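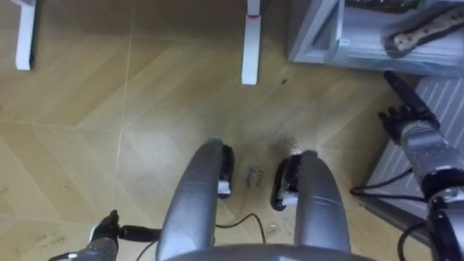 Ticket 1409

Subject: No-bake lemon cups won't set
Opened by: Maëlle Arsenault
Assigned to: Colton Gagnon
Status: Resolved

Maëlle: Hi all! I love the Lulmont lemon cups, the flavor is fantastic, but my filling stays runny even after a full night in the fridge. I used 700 g of cream cheese and whipped the cream by hand.

Colton: Great recipe to get stuck on, we'll fix it! Was the cream cheese the block kind or the tub kind? And when did the lemon juice go in?

Maëlle: Tub, and juice first, straight onto the cheese. I also doubled the juice because I like it sharp.

Colton: There we go! Tub cheese is softer, and that's a lot of juice on top. Please try block cheese, 50 ml of juice, and fold the cream in last – stiff peaks, really stiff. 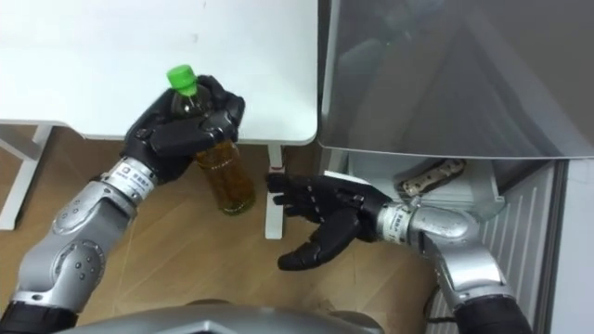

Can I save the runny batch?
Freeze it in the cups for 3 hours and serve it as a semifreddo, with the crumbs on top at the last minute.

Maëlle: Second batch done and it holds a spoon upright!! I froze the first one too, and Manon Wong ate almost all of it before dinner, so I'm counting that as a win. Can I swap the crumbs for ginger cookies?

Colton: Oh, please do – cut the sugar in the base a little. Closing this one, send us the ginger results!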